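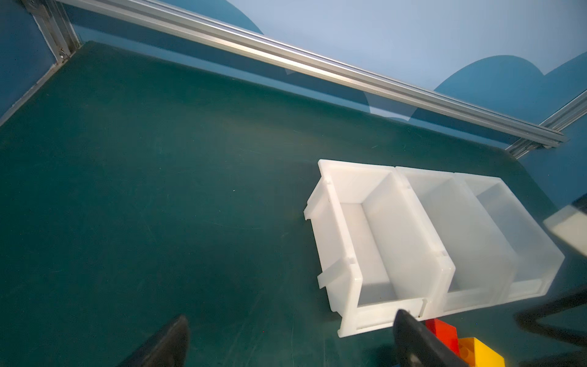 A sorting robot is a machine that picks up objects and puts each one where it belongs. The robot in this guide was built in the Gollbridge Community Workshop, a shared place where families can use tools and learn to make things. Its task is to sort toy building blocks by color. The three white bins stand side by side on the green work surface, and each will receive one color of block. A red block and a yellow block are close to the gripper, which has two black fingers. Young visitors may read this guide before they take part in the build.

## What does a robot need?

Every robot in the workshop has a body, a way to sense things, and a set of instructions. The body includes the arm and the gripper. The arm moves the gripper from place to place, much as your own arm carries your hand. Inside each joint is a motor. When the motor turns, the joint bends.

The sensing part of our robot is a small camera near the gripper. It sends pictures to a computer. The computer does not know what "red" means in the way that you do. It stores every color as a group of numbers and compares those numbers with the ones it has been given for each kind of block.

The instructions are called a program. A person must write or teach every step. Our first program, named Plastby, used 1462 lines. The present one uses 1559, as it also tells the arm what to do when it misses a block.

## Why does it have a frame?

The metal rails around the work surface are made of aluminum. They have long slots, so that parts can be bolted on, moved, and bolted on again. A stiff frame is important. If the table shakes, the robot may reach for a spot that is slightly wrong.

The painted wall behind the rails was a project of the junior group, who chose the blue shades. Plain shapes are permitted there. Red and yellow paint are not, as the computer could mistake them for blocks.

## How does it pick up a block?

1. The arm moves above the work surface and the camera takes a picture.
2. The computer looks for a patch of color that is the right size.
3. The arm lowers the gripper over the block.
4. The two fingers close gently.
5. The arm lifts the block, travels to the correct bin, and opens its fingers.

Step four is harder than it sounds. Fingers that close too softly will drop the block. Fingers that close too hard may push it away or strain the motor. During the October trials the junior group made 2086 attempts and wrote each result in the Metness logbook, which is kept on the shelf beside the tool cabinet.

## Try it at home

You can test this idea without a robot. Place 10 building blocks on a table and set out a bowl for each color. Ask a partner to sit with closed eyes. Your partner may move only when you give an instruction such as "left," "down," or "close." You will soon find that "left" is not enough - your partner also needs to know how far.

## Rules for the build area

- Keep hands outside the rails while the arm has power.
- Tie back long hair and roll up loose sleeves.
- Ask an adult to press the power switch.
- Return all blocks to the Deák drawer when you finish.

Children under 10 must have an adult with them at all times. Safety glasses are available at the front desk and must be worn whenever parts are being cut or drilled.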